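Print this article | E-mail to a friend

Forty drawings a week, and no more redraws

2024-05-06

Halldóra Dalsgaard has no desk to speak of. Two monitors, a coffee ring, a stack of cut lists going back to January. She runs the drawing office at Saragih, a kitchen and shopfitting joinery in Murnton, and last year she moved the whole place onto Boltar, the cabinet design package.

Why change? "The old program couldn't talk to the saw. We drew it, printed it, then somebody typed it all in again. Every wrong digit was a wrong panel."

The license wasn't the hard part. The library was. 195 standard cabinets, all redrawn from scratch, hinge holes and all. "I thought we'd import them. We tried. Backs came in on the front. So we started over – evenings mostly."

Tsutomu Nakajima did most of that. He came from the shop floor, had never used CAD before, and now builds the parametric parts everyone else drops into their jobs. Change the width and the shelves follow, the drilling follows.

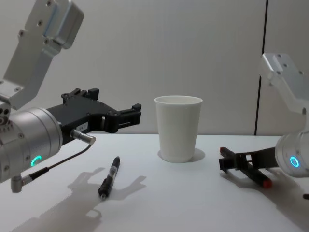

"I kept asking what the fitter needs to see," he says. "Fitters don't want a pretty render. They want the scribe and where the pipes go." His drawings are down to one sheet per cabinet. Used to be three.

Renders still matter for clients though. Those go through Zorneo, a plug-in, and Dalsgaard has complaints. Slow on big rooms. Oak comes out orange. "I've written to them twice. There's an update comming, they say."

Training? Two days on site, then phone support. She'd have liked a third day, a month in, once people knew what to ask. Nakajima agrees. He keeps a notebook of shortcuts and people borrow it, not always bringing it back.

Next job is a hotel, 76 rooms, same wardrobe in slightly different sizes. Walls out of square on every floor. "That's teh real test," she says, and goes off to answer the phone.

Comments (3)

millside_joe: Same trouble with imported backs. Check the origin point on the panel before you bring it in.

Petra K: Does the one sheet include the edging list or is that seperate?

drawerbox: Orange oak, yes!! Turn the warm light down, helps a bit.

Contact us | Copyright 2024, all rights reserved | Back to top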